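**Plasturar releases Rarside 4, planning software for picking from crowded desks**

CIMBRIDGE, January 8, 2025

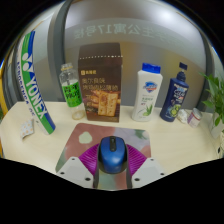 Plasturar today announces the release of Rarside 4, the new version of its perception and planning software for gripping everyday objects. The release is available to all licensed customers from today, and the upgrade has no charge for those who already hold a maintenance contract.

Rarside reads the picture from a wide-angle camera mounted on the gripper, finds the object the operator has asked for and proposes a path for the two fingers. In the earlier versions the lens distortion was removed first and the planning was done afterwards on the flattened picture. This was simple to maintain, but it threw away much of the view near the border. Rarside 4 plans directly on the curved picture. Objects standing at the far left or far right of a desk are now kept in the map for the whole approach.

"Our customers asked us many times for the same thing," said Lucrezia Serra, head of software at Plasturar. "They want to take a computer mouse from a desk where there are also bottles, boxes and a plant, and they do not want to tidy the desk before. We have worked on this request for a long time and I am glad that we can now deliver it."

The main changes in the release are the following:

- A new planner, called Zuccaro, which chooses the opening of the fingers before the approach starts and corrects it on the way.
- Better handling of clear plastic and glossy surfaces, which in version 3 were often reported as holes in the scene.
- Separation of a flat object from a patterned surface under it, for example a mouse on a printed mouse pad.
- A replay tool, with which an engineer can stop a recorded approach at any moment and see which path the planner preferred, and which ones it refused.
- A colour mask for the gripper's own parts, so that the fingers and the mount are not taken for obstacles.

The Zuccaro planner was tested on a set of 2134 recorded approaches, collected on ordinary office desks and shelves with a hand-held gripper. The recordings and their labels will be offered to customers as a separate package in February. The licence terms for this package are still being written.

Ottavio Marras, who leads the planning team, said that the text on the products caused more work than expected. "A label is useful for recognizing a bottle, but writing seen from the back through a glass wall is only confusing. We now give less weight to text that lies behind the working surface. It is a small change in the code and it took us 8 weeks to be sure of it."

Rarside 4 still has some limits. Very soft objects, such as a crumpled tissue, can be located, but the software does not yet propose a grip for them. Moving objects are also not supported. Customers who use their own camera model must repeat the calibration after the upgrade, and old calibration files will be refused with a message.

Training for integrators will be held at the Cimbridge office by Nives Piras. Places can be reserved through the customer portal. Written questions on the upgrade should be sent to the support desk, with the version number and the log file attached.

**Press contact:** Morena Donati, Plasturar, Cimbridge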